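Living with Grey: Repainting and Rearranging the Level 3 Student Kitchen
Project report for Interior Studies, unit 2106
Lurdes Aguiar, Harsh Kushwaha and Shivam Jaiswal
Supervisor: Solange Coste
Submitted 02/07/2023 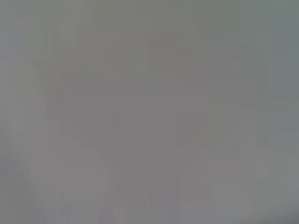 Figure 1. Mid-grey with greenish, bluish and pinkish tints, very blurred.

1. Why we chose this project

When Solange asked us in the first tutorial to find a room we used all the time and never looked at, all three of us said the kitchen next to Studio 317 before she had finished the sentence. It is where everyone on our floor makes toast, argues about models and leaves their mugs, and it had been painted a tired cream for longer than any of us had been enrolled. The faculty had already agreed to a repaint and had told us, very kindly but very firmly, that the new colour would be grey. So our question became a smaller and (we think) much more interesting one: which grey, and what would it do to everything else in the room?

We should say at the start that Harsh wanted a dark green and still does.

2. What we knew about grey beforehand

Not very much! We had all used grey in drawings as a sort of polite background. Our reading in the first fortnight changed that, and so did the afternoon we spent at the Drendent showroom with a fan deck each, getting more and more confused. Almost every grey leans somewhere. Some go green, some go blue or mauve, some have a little pink in them that you only notice once it's beside a cooler one. Two greys that look identical on separate cards can look like a mistake when they share a corner, and the step between them shows up as a soft line even where the difference is tiny.

Figure 1 is a good one to keep in mind while reading the rest of this section. Its upper band is a greenish grey that turns cooler and more teal toward the right, while the wide middle area has a faint purple tint. There is even a small dull reddish patch, low in colour as it is, and it looks like the warmest thing for miles because of the company it keeps.

3. The samples

We painted our samples on A3 card and moved them around the kitchen with removable tape, which Shivam had the good sense to test on the back of the door first. The shortlist was a green-leaning grey and a mauve-leaning grey from Tastotell, and a supposedly neutral one from Zukness. We looked at each card beside the window, over the sink and in the dim end by the fridge, in the morning and again after the evening class.

The mauve was lovely at breakfast. Under the ceiling tubes it made the benchtop look yellow and the bread look unwell, and we were all rather sad to let it go. The Zukness grey behaved nicely nearly everywhere but went quite blue at the fridge end. The green-leaning Tastotell was the one we had liked least on the fan deck, and it was the only card that all three of us were happy to leave up over the mid-semester break.

4. Asking the people who use the kitchen

We left a short survey on the bench for most of April and got 70 replies, which was far more than we'd hoped for, although we suspect the biscuits helped. People could choose one of the cards and write a comment. The green-leaning grey came first, with the Zukness close behind. The comments were mostly about the shelves. "Paint it whatever you like but give us somewhere to put the pots" was a fairly typical one, and it nudged our project in a direction we hadn't planned.

5. Rearranging

Umesh Sandhu from the workshop helped us work out what could be moved without drilling into the tiles. The kettle and toaster went to the window end, the pots came down to the lower shelf, and the tea towels got hooks of their own at last. We also cleared the top of the cupboards, where there were 2 rice cookers and a great many takeaway lids with no containers to match.

With less sitting out on the benches, more of the wall shows, and so the choice of grey matters more than it did when we began. We would have liked to realise this earlier, as we did our first round of sample viewing with the clutter still in place and had to do the whole lot again.

6. What we would do differently

Larger cards, for a start. A3 felt enormous on the studio table and looked like a postage stamp on the long wall. We would also write down the weather each time we looked, as our notes say things like "nicer today" and none of us can remember why.

7. Recommendation

The green-leaning Tastotell grey in a washable low sheen for the walls, the existing white kept on the door and skirting, and the open shelves left unpainted until the new layout has had a semester of real cooking. Harsh has asked us to record that the inside of the pantry cupboard could still be dark green, and Shivam and I have agreed to support him on this.

Our thanks to Solange, to Umesh, and to everyone on Level 3 who made their lunch around our bits of card.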